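Nestum House – Domestic Diary
Upkeep of the common room, continued

The morning was given over to the common room, as set down in the plan agreed at Clastulstead. The work began at the kitchen end and was carried towards the windows, which is the order the house has kept to for several years and which the present writer sees no cause to alter. The carpet in the passage was left for another day.

The round table was to be dealt with first. It has been the custom to lift the dark blue tablecloth before any spraying is done near it, and to lay it back when the top has been wiped. On this occasion the cloth was left in place while the smaller pieces were sorted on it, and the top was wiped later. The writer records this as a departure from custom and not as a complaint. The sorting went faster for it.

Two of the pieces had been a matter of discussion since the last entry. The white one with the black grid is the more worn, and there was a proposal that it should be cut up for dusters. The navy one with the cream medallions is in better order and is wanted for the side table when there are visitors. It was decided that both should be washed and looked at again before anything is cut. 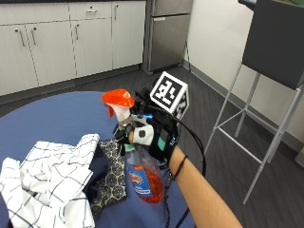 On the question of cleaning products, the house continues with the orange liquid for hard surfaces. It is to be sprayed on the cloth and never straight on the cabinet fronts, where it runs down behind the handles and leaves a line. Lucrezia Zanetti has asked that this be written in the diary in plain terms, having spent part of December taking such lines off. It is therefore written. The bottle is to be put away upright.

The white lower cabinets were wiped along their whole run. The silver handles were done separately with a dry cloth. The hinge on one of the doors is stiff and has been entered in the repairs book. The contents of the top drawer were taken out, sorted and put back, apart from a number of keys which fit nothing in the room and have been placed in an envelope at the office. Anyone who recognises them is asked to say so before the end of the month.

The small fridge was cleared. A jar of chutney marked Dissanayake was kept, the name being that of the family who had the upper rooms until June, and who have been written to about it. The shelves were washed in warm water with bicarbonate. The door of the fridge marks easily – a soft cloth should be used, drawn downwards, and the recess of the handle should not be forgotten, as crumbs gather in it.

The floor along the cabinets was swept and then mopped with clean water only. The grey skirting was done by hand. There is a place near the corner where the paint has lifted, and the decorator has quoted 200 for the wall and skirting together. The quotation is thought high and a second has been sought.

It had been intended to stop at noon, but the larger articles had still to be moved, and it was agreed to carry on until they were out of the way. The long yellow board was among them. The writer had asked for it to be stored flat under the windows. Others preferred to stand it behind the door, where it takes up less of the floor and where it also falls over. No decision was reached before the midday meal.

The rest of the soft goods were brought together in one place so that they could be gone through. A crumpled white cloth, something in dark navy and the camouflage piece in grey and olive were all put up on top of the big light-blue surface, there being little room elsewhere. It was not an orderly arrangement. The room was full, and several conversations were going on at the same time about what belonged to which cupboard.

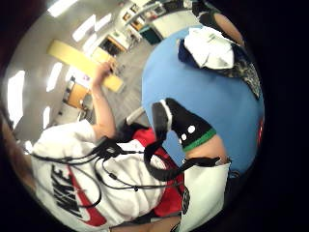

Caltholm, 1/16/21

The entry is resumed after supper, the house being quiet.

The afternoon was spent on the washing. Light and dark articles were kept apart, and the camouflage piece was put in with the darks. Labels were read where there were any. The house machine takes a small load well and a large load badly, and a note to that effect has been fixed to the lid. Drying was done on the rails in the back passage, the weather being too wet for the yard.

The linen list was brought up to date in the course of the afternoon. It now runs to 23 entries, each with the place where the article is kept and the month in which it was last washed. Three entries from the old list could not be matched to anything in the cupboards and have been struck out with a single line, so that they may still be read.

Spending for the week stands at less than was allowed. Of the 100 set aside for cleaning goods, most remains, and it is proposed to buy a new mop head and two pairs of rubber gloves in the larger size. The present gloves fit only Miss Zanetti.

The yellow board is for the moment under the windows. It is understood that this will be raised again on Monday, and the writer has no wish to argue the matter at length in these pages. The point about the door was made fairly. It should be said, though, that the mark on the passage wall dates from the autumn, when the board was last kept there.

A word should be added on the tablecloth. When it was lifted a ring was found on the wood beneath, pale and quite small, of the sort left by a hot cup. It was rubbed with a little oil and has faded somewhat. Mats are kept in the drawer and the house asks that they be used.

Remaining to be done: the passage carpet, the stiff hinge, the second quotation, and a reply to the letter from Clastulstead about the chairs. The grid cloth is still on the rail and will be looked at when it is dry.

Lamps out at half past ten. Back door locked and the key hung on its hook.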